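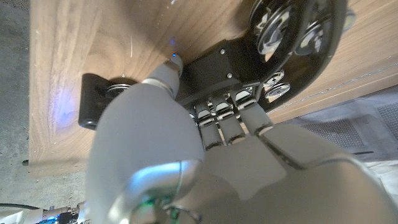
Wrist cam, hand close to the wood, black fixture behind the fingers.

Sunday, started 7:40. Bench notes for the Dirnden stack, continuing from the August page. Goal for the day: find out why the grasp planner keeps returning valid plans that the controller then refuses.

Pulled the log from the last long run. 2219 control cycles, of which 473 were flagged "stale pose" and dropped. The flags come in bursts. Every burst starts within a few cycles of a wrist camera taking over from the head camera as the pose source. So the planner is fine. It plans on a pose stamped with arrival time, and the controller checks against capture time. Two clocks, one field name.

Changes made before lunch:
– pose messages now carry capture_ts and arrival_ts separately, old field removed
– Matetti adapter rebuilt against the new message (it compiled with the old header the first time, clean the build directory)
– stale threshold left alone at 6 cycles until there is a reason to touch it
– source switching now waits for two agreeing estimates before handing over

The second item cost me an hour. The adapter links happily against either header and only goes wrong at runtime, with zeros where the orientation should be. Added a version check at startup. It is ugly and it stays.

Next, the two-arm planner. The simplest goal we have is the single green cube in the middle of the table, one hand on either side of it. The planner is asked which arm should take it, and the answer should not change from one query to the next when nothing has moved. It did change. The cost terms for left and right differ by less than the noise in the cube pose, so the choice flips, and each flip throws away a trajectory already half computed.
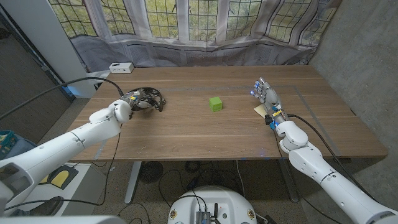
Bohdan Maksymiv thinks the flip should be fixed in the cost function and that hysteresis would only hide it. His argument is that the reach term saturates too early, so any object near the midline gets the same score from both sides, and a sticky choice would keep the wrong arm for as long as the object stays there. He would rather see the reach term made linear and the flip rate measured again.

Fair point on the saturation. I made the term linear on a branch and left hysteresis behind a config flag, off by default. Both need a proper comparison on the same recorded poses. Joelle Karam has the replay script; ask her which version reads the split timestamps.
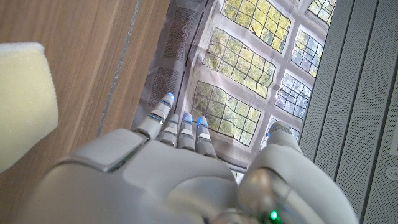
Segmentation is the other open item. The table mask is grown from a seed point using color and plane fit, and it was tuned on bare wood. Anything flat lying on the surface passes the plane test and fails the color test, so the mask stops at its border and the planner treats the rest as unknown space. The cloth with the windows printed on it is a good hard case: pale gray, slightly creased, and full of high-contrast pane edges that the line detector will want to read as real geometry. Plan is to lower the weight of color once the plane residual is small, and to stop feeding lines that lie in the table plane to the obstacle layer.

Not started on that. Left for tomorrow:
– replay comparison, linear reach term against hysteresis
– check whether Grimavthorpe still reads the removed timestamp field
– mask weights as above, with bare wood kept as the regression case

Branch is pushed, not merged. Nandini Unnithan has review. Stopped at 18:15.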